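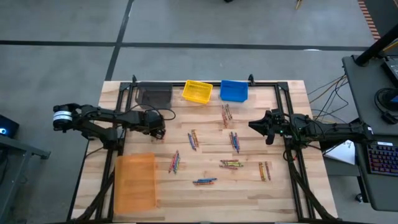 Crayon table – bins along the back rail, orange tray on the left

Ticket 209 – Crayon marks and waxy patches on butcher-block table
Opened by: Maj-Britt Boström
Status: Closed
Product: Ornden table top, oiled finish

3rd April, morning
Hello, me again! I've got a problem with the Ornden top and I'm hoping somebody at Terkora can tell me what I'm doing wrong. We use it for crayon sorting, so there are nearly always crayons out on the bare wood, and over the past few weeks I've started getting waxy smears that won't shift. The red is by far the worst. On the pale strips it shows up as a pinkish haze, and on the darker streaks you can't see it at all until you run a finger over it and it drags.

What I've tried so far:
– warm water and a cloth (spread it about, made it worse)
– washing-up liquid, not much better
– a plastic scraper, which got the lumps off but left the haze
– the Birnura wipes from the cupboard. They took the colour out nicely but the wood went dull where I'd rubbed, so I stopped after one patch near the front edge

The yellow basket and the blue one get emptied on to the table at the start, and the big smoky grey one is for whatever's left over. The orange tray is meant for broken bits.

Two questions really. Is the oil supposed to stop wax getting in? And have I ruined the dull patch?

3rd reply from me, same day, after lunch
Thanks for ringing back so quickly. As asked, I looked at the joins between the strips with a torch. There is wax down in 2 of them, both over on the left where the broken bits end up. I've picked most of it out with a cocktail stick (very satisfying, I have to say) but there's a thin line left in each.

I also checked the oil. The tin says Kvam and it was last put on in March, one coat, by me, probably too thin as I was trying to make the tin last. The invoice for it is 2960 if you need the number for your records.

Next morning
Right, did what you said. Hairdryer on low, kitchen roll on top, press and lift, move to a clean bit of paper, carry on. The first sheet came up bright red! I went over the bad area until the paper stayed clean and then did the joins the same way. Took me the best part of the morning with tea breaks, but the haze has gone apart from one small smudge I can live with.

The dull patch I rubbed with the 240 pad from your kit – always along the strips – wiped the dust off and left it.

Day after
Two coats of oil on, properly this time, with a night in between still to go for the second. The dull patch has nearly caught up with the rest. It looks a bit yellower than the wood beside it if you crouch down and look towards the window, but I'm not sending the top back over that.

One thing for your help page: it says to lift the baskets off before oiling, and it should say to wipe under them too. I found a ring of fine crayon dust where the blue one sits and very nearly oiled straight over it.

Last update
Sorted a full load on it yesterday and the marks wiped off with a dry cloth, red included. Trays and baskets are back where they were. I'm going to try putting a sheet of lining paper down for the broken bits and see if people put up with it. You can close this one. Thanks so much for your patience with all my messages!

70 people found this helpful – 2 comments – Share

Contact Terkora support | Back to top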